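Equipment planning: hands and spare parts
Jan 5, 2026

The equipment request for the Prurgate floor is due at the end of the month. Most of the money goes to the robot hands and what they wear out. Ledesma quoted $1148 for a set of replacement fingertips and hand coverings. Wirnus quoted $1278 for the same list, with shipping included. 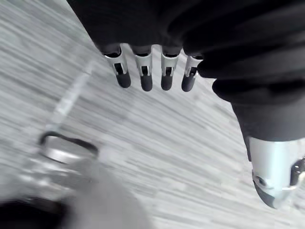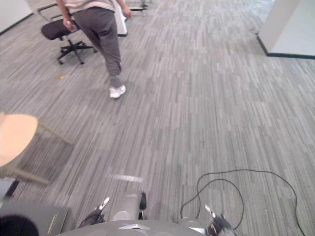
At work on the floor. Photos: Privau

We plan to go with Ledesma and order two sets now — one to use and one for the shelf. A third set can wait until September, when the new budget opens. Lead time is more than 3 weeks from either supplier, so please don't count on parts showing up the week you need them.

Cable covers and a second rolling chair are also on the list but come out of the furniture line. If your team needs anything else for the floor this year, send the item, the price and the supplier to the Privau equipment inbox before the request closes.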